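Primden Household Textile Care Survey: Data Card

Maintained by the Preleo Textile Records Office. Contact: Despina Gkikas, data steward.

Summary

The dataset contains 766 written responses on how households wash, dry and store everyday textiles. Responses were gathered by mail and by telephone in 4 districts of Primden. Each row is one household. The tables contain text and numeric codes only.

Contents

responses.csv — one row per household, 64 columns
codebook.txt — column names, permitted values and missing-value codes
districts.csv — district codes and mailing dates by month
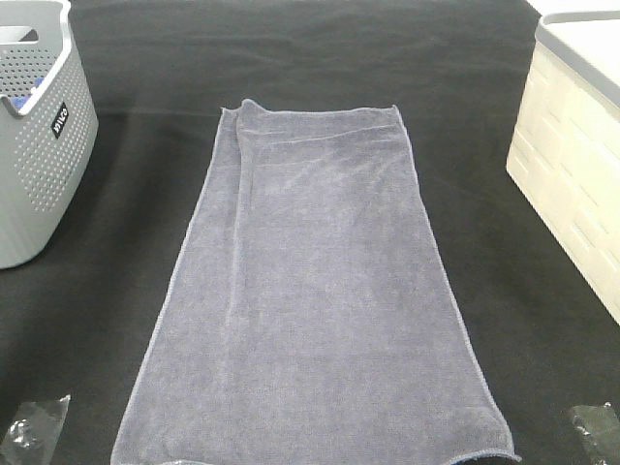

Missing values are coded as 9 in single-digit columns and as 99 elsewhere. An empty cell means that the question was not put to the household, as when a respondent without a dryer was not asked about dryer settings. Users should keep the two apart when calculating shares.

Collection

The questionnaire was drafted by Vasiliki Vrettos and Senthil Nadar and mailed in February. Households that did not reply received one reminder, followed by a telephone call after 5 p.m. Telephone replies are marked T in the column "mode." Wash temperatures were recorded in the unit the respondent gave and converted to Fahrenheit during cleaning; the original entry is kept in "temp_raw."
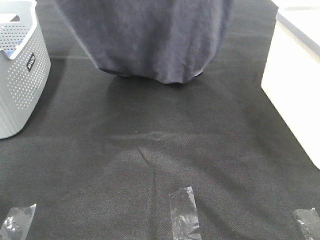
Can the responses be used to estimate laundry habits outside Primden?

The sample was drawn from Primden addresses only, and the weights supplied apply to that population. Estimates for other towns are not supported.

Known limitations

Apartment buildings with a shared laundry room are underrepresented, most notably in the Rarov district. In 111 rows the storage questions were answered by a different member of the household than the washing questions — these rows carry the flag "split_resp."
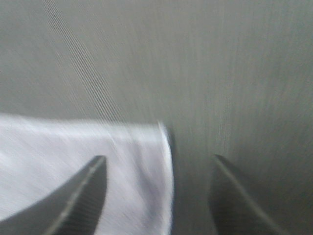 Reading time: 2 minutes

Access and citation

The files may be used for research and teaching, provided that the source is named. Redistribution of altered files requires written permission from the Records Office. Please cite as: Vrettos, V., and Nadar, S., Primden Household Textile Care Survey, Preleo Textile Records Office.

Corrections should be sent to Orhun Sezer with the row number and column name. Accepted corrections are listed in changes.txt.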